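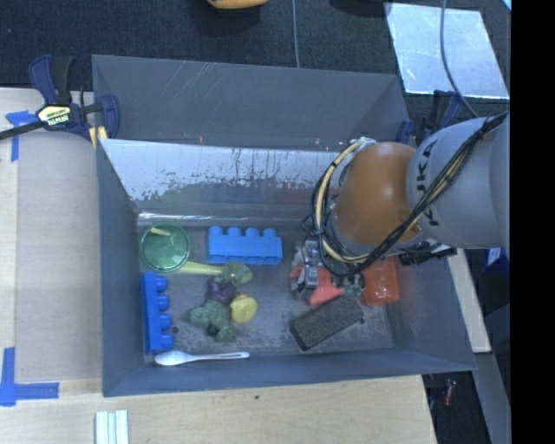
About Standgate Language School

Standgate was opened in February by Ivana Daza, in two rooms above the bakery in Pitcombe. Today we teach English and Spanish to 144 adults, in groups of 12 students at most. One course takes six weeks and costs 300 dollars, books included. Many of our students work in shifts, so every lesson is given two times, morning and evening. For the people of Jurlow we have also a small class in the library there. You are welcome to visit one lesson free before you decide.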